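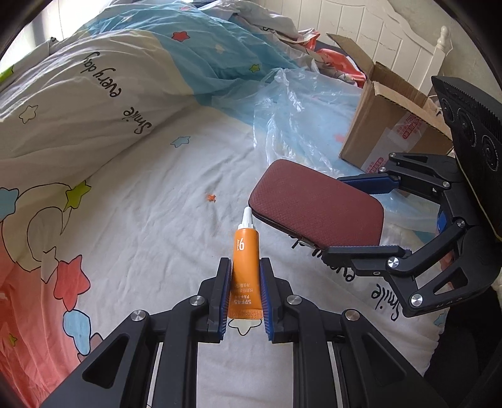 Orange sunscreen tube (SPF45, PA+++) and the dark red case on the bed, bedroom 4

Kekell open day, Jalau, September

I had wanted to get to one of the Kekell open days for a couple of years and finally did this September. Kekell teaches people to pack. They run short courses for students going abroad, families with too much luggage and people who travel for work, and once a year they open the house in Jalau so anyone can walk through and watch. Entry is free. A half-day course costs $69 if you sign up on the spot, and I did not.

The house is a ten-minute walk uphill from the bus stop. Doors opened at 9 and there was already a short line on the steps. You sign in at a table in the hall, get a paper map, and go where you like. The downstairs is mostly coats, shoes and bags. Upstairs are the bedrooms, and each one is set up for one part of a trip. All the sorting is done on the beds. Aminu Fashola, who was showing people around the upper floor, told us that most people pack from a bed at home, so the courses are taught that way too.

Bedroom 1 was shirts and pants. Bedroom 2 was cold weather and very crowded, so I skipped it and meant to come back. Bedroom 3 was cables and chargers.

Bedroom 4 was small things, and I stayed there the longest. These are the items that get thrown in last and then cannot be found. The bed had a pale printed sheet on it. The orange tube got most of the talk in our group. It has a tapering white cap, the flat crimped end you find on most squeeze tubes, and a "9¾" logo printed in white near the cap. A boy of maybe ten read the logo out loud and then asked his mother several times if they could get one. There is some Chinese printing on it as well as the SPF.

Sunscreen was used as the test item because it causes so many spills. The advice we were given was to close the cap hard, put the tube in its own small bag, and keep it near the top of the suitcase. Squeeze tubes should not go under shoes. I have done exactly that, and lost a good sweater to it.

The dark red case was a different kind of problem. It has rounded corners, a leather-like texture on top and a small metal clasp. A stiff case takes up the same space however you press on it, so it goes in before the soft things and the clothes are filled in beside it. Someone asked about putting the tube inside a case like that to save room. Fashola said he would not, and that he would carry the case in a day bag if there was space.

After that I went down for the weighing. They have a scale in the kitchen and a chalkboard of toiletry bags that visitors have brought in over the years. The heaviest on the board was 1490 grams. Mine came to 289, but I had left my shampoo at the hotel, so I did not ask to have it written up.

Tzu-hsuan Su gave a talk at 11 in the front room about packing for two people in one suitcase. It ran long. The useful part was a list taped inside the lid, with each person's items in a different color of ink. She packed the suitcase while she talked and then let people try to find things in it without unpacking - most of them managed.

Brirko had a table in the hall selling pouches and luggage straps. The pouches seemed well made, and the zippers ran smoothly. I bought one in gray. The straps I already have.

Lunch is not provided. The Ajayi bakery at the bottom of the hill does sandwiches until 2 and has a few tables outside. I went back up afterward for bedroom 2, but the coats were being put away by then.

If you go, wear shoes that come off easily. They have to be left at the foot of the stairs, and the bench there only seats three.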